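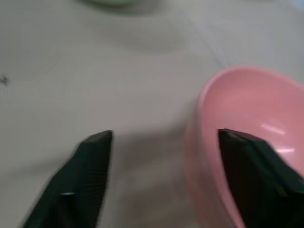
Torvik support tracker
Ticket: wrist camera frames smeared, policy hesitates over the bowl
Opened by: Lovisa Nordin
Assigned to: Þröstur Sveinbjörnsson
Opened: Mar 25, 2020
Status: open, workaround in place

Lovisa:
Hi Þröstur, me again, sorry! I'm stuck on the bowl task and I think it's the wrist view. The policy does fine on the way in and then goes all wobbly once it gets near the pink bowl. I pulled a frame from one of the bad stretches and stuck it on the ticket. The grooves on the left finger pad are smeared, the bowl rim is soft, and the green thing at the top of the view is just a pale blob. I can still tell the right finger overlaps the bowl, but I couldn't tell you how deep it is, so I don't know how the network is supposed to.

What I've tried so far: restarted the Gustalus driver, reseated the camera cable, wiped the lens (twice, the second time out of spite). No change. Same checkpoint we used in January, when it behaved.

Þröstur:
Hey! Before we blame the camera, what's the exposure set to? And is auto exposure on? That gray tabletop is pale enough that I'd expect a short exposure to be plenty.

Lovisa:
Auto is on. Ugh. I thought the Skiltus config turned it off. I went and looked and the line is there but it's spelled wrong, so it gets skipped without any warning. I fixed the spelling and now the driver won't start at all, it complains about the value being out of range.

Þröstur:
Yeah, the newer driver wants milliseconds and the old config has microseconds. Try 3. Leave gain alone for now so we only change one thing.

Lovisa:
OK, 3 works and the driver's up. Picture is darker but the ridges on the fingers look like ridges again, even when the arm is moving (yay!). I ran 40 rollouts with the same checkpoint and the same start poses. The hesitation is a lot better but it still happened in 2 of them, both right as a finger was going over the rim.

Þröstur:
That's good news for the method, I think. The whole point of training on wrist view only was to see if the policy could close the loop on the rim, and it can't do that if the rim is mush. For those leftover rollouts, can you check the two bright glints on the inside wall of the bowl? If those blow out or jump between frames I could see it throwing off the depth estimate. They look like overhead lights to me.

Lovisa:
Good call, I'll mask that patch and replay the logs offline before I touch the lights. Also there's a little dark speck on the table over on the left side of the view and I have no idea if it was there in the training set. Probably nothing, but I'll grep through the Brastanport recordings anyway so I can stop thinking about it.

Þröstur:
Fine by me. I'll patch the config loader so it yells about unknown keys. Please don't retrain until the replay is done, or we won't know which change did what.

Lovisa:
Promise. Leaving this open, replay results go in the next comment.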